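Washing microfiber towels – vinegar, softener, or neither?

Wirkex Home Forum > Laundry and Cleaning > Towels and Cloths

plainfield_deb
Posted June 17, 2025
I have a stack of microfiber towels that used to soak up anything and now just push water around the counter. They have been washed with the regular laundry, warm water, liquid detergent, softener in the dispenser. Dryer on medium. Are they ruined or can I bring them back? I don't want to buy another set if I can avoid it.

gravelroad19
Softener is your problem. It coats the fibers. Stop using it on these and run them twice in hot water with a small amount of detergent. Half a cup of white vinegar in the second wash, no detergent in that one. Mine came back after two rounds.

tubmender
I would skip the vinegar. The manual for my Zurer front loader says to keep it away from the door seal, and I have replaced one seal already. Plain hot water and an extra rinse will do the same job, it just takes a few more loads.

gravelroad19
I have used vinegar once a month for years and my seal is fine. Half a cup in a full drum of water is not going to hurt rubber.

tubmender
Might depend on the machine. I'm only saying what the manual says. A new seal plus the service call cost me 372 dollars, so I'm careful now.

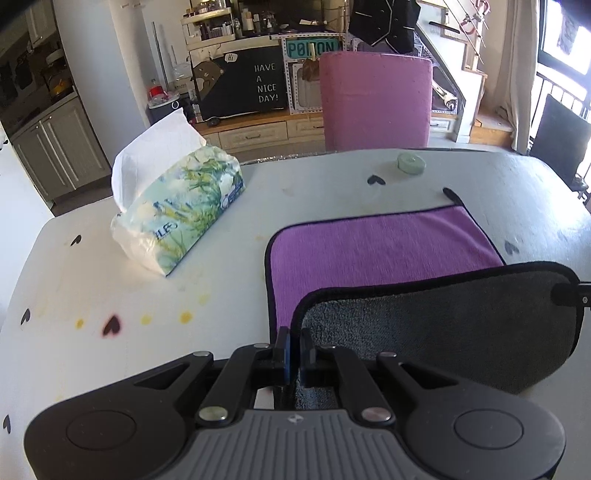
plainfield_deb
OK, no softener from here on. Next question is sorting. Can they go in with cotton bath towels if I leave the softener out? I don't have enough of them to fill a load.

kettle_and_mop
No. Cotton sheds lint and microfiber grabs it and keeps it. Wash them with synthetics, like gym shirts, or let them pile up until you have a small load. I keep a mesh bag on a hook by the washer and do them when it's full. Dark ones separate the first few times, they can bleed.

oldhatch
I wash mine with everything and they work OK. They cost next to nothing. When one stops working it goes to the garage and I open a new one.

kettle_and_mop
Depends what you bought. The cheap thin ones, sure. I have some thick Clasex ones that are on their third year and I'd like to get a fourth out of them.

plainfield_deb
Update. Did two hot washes, no vinegar so far, and hung them up to dry. A big improvement. One is still stiff in the middle. I think it was the one I used with furniture polish.

gravelroad19
Polish is harder to get out. Soak that one overnight in warm water with a little dish soap, then rinse until you stop seeing suds. And try the vinegar.

tubmender
Soak it in a bucket with the vinegar if you want to. Then it never touches the machine.

gravelroad19
Fine, I can agree with that.

oldhatch
What spin speed does everyone use? Mine is set to 608 for some reason and I have never changed it.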